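## Neues aus der Rezepttauschecke

Liebe Leserinnen und Leser, der Januar ist ja traditionell der Monat der Vorsätze, und unserer lautet: Es wird weniger weggeworfen!

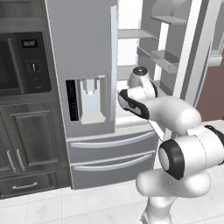 *Großer grauer Kühlschrank, rechte Seite offen.*

Auf unseren Aufruf im letzten Rundbrief kamen so viele Zuschriften, dass wir beim Lesen ständig Hunger bekamen (und zweimal den Kuchen im Ofen vergessen haben, aber das ist eine andere Geschichte). Besonders oft ging es um altes Brot, dicht gefolgt von der halben Sellerieknolle, die wohl in jedem Haushalt ihr einsames Dasein fristet. Aus Vunalcombe, unserer Partnergemeinde, erreichte uns ein Brotauflauf mit Äpfeln und Zimt, der 60 Minuten im Ofen braucht und am nächsten Tag kalt fast noch besser schmeckt. Wir haben ihn gleich zweimal gemacht!

Alle Rezepte drucken wir nach und nach hier ab. Wer noch eines beisteuern mag, wirft es einfach in den Kasten am Café Rennie, gern auch handgeschrieben und mit Fettfleck. Das Sammelheft soll zum Sommerfest fertig sein, 90 Seiten sind fest eingeplant.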